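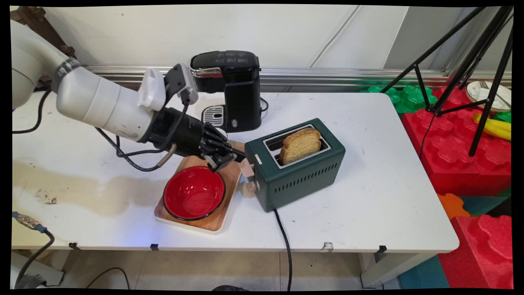

Toast robots are headed for the breakfast shift. Kitchen staff want to know whose hours pay for them

Catering contractor Brirnano wants robotic arms doing toast and coffee in its workplace kitchens, and it has picked the staff canteen at the Rilach distribution centre as the first site. The arms are due to start there in August, on the early shift, when 77 warehouse workers come through for breakfast before the floor opens.

The system comes from Willix, a small automation outfit that has been teaching its arms to handle ordinary kitchen gear. The arm at its test bench has a black hand with jointed fingers, and the job it is learning is one most people can do half asleep: work the toaster, deal with the bread, get a bowl to the right spot. Willix calls this "breakfast assembly". The canteen crew at Rilach call it making toast.

Brirnano says no jobs will go. What it has told staff in writing is a bit narrower than that. The memo, seen by this site, promises "no redundancies arising from the trial" and says the 12 people on the breakfast roster will be "supported into higher-value tasks". It doesn't name the tasks. It also doesn't say whether casuals, who make up most of the early crew, count as redundant if they simply stop being offered shifts.

Workers we spoke to weren't especially worried about being outpaced. One, who has done the early start for years and asked not to be named, said toast was the easy part of the morning. The hard part is the bloke who needs his food in a hurry, the milk that didn't turn up, the fryer alarm and the queue that forms when two buses arrive together. She wanted to know which of those the arm would be picking up. 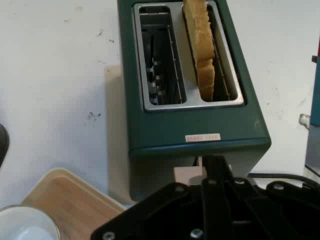
There is also the matter of who looks after the thing. Under the trial plan, one member of the breakfast crew will be rostered as "cell attendant" for the full shift, loading bread, clearing crumbs, moving bowls back into reach and pressing the stop button when needed. The attendant gets 3 hours of training and no change in pay grade. So a person who used to make toast will stand beside a machine that makes toast, on the same money, and take the blame if it burns.

Willix has put out one number so far, and it's a soft one. It says the arm can free up 2 staff hours each morning once it is "fully settled in". The company didn't say how long settling in takes, or whether the attendant's hours were counted. We asked both questions and were told more detail would follow the trial.

The Patrício food hall, which looked at the same system last year, passed on it. Management there said the cost of refitting the bench and keeping the area clear of customers didn't stack up against buying a conveyor toaster, a piece of kit that has been around for decades and doesn't need an attendant.

None of this means the arm won't work. Getting a robot hand to manage a cheap two-slot toaster is a tricky bit of engineering, and there are kitchens where staff would happily hand over the repetitive bits – sore wrists are a common gripe on breakfast crews. But Rilach workers say they weren't asked which bits those were. The first they heard of the trial was the memo, pinned up next to the cleaning roster.

Brirnano says it will hold a staff meeting before the start date. The breakfast crew has asked for it to be scheduled in paid time, and as of this week hadn't had an answer.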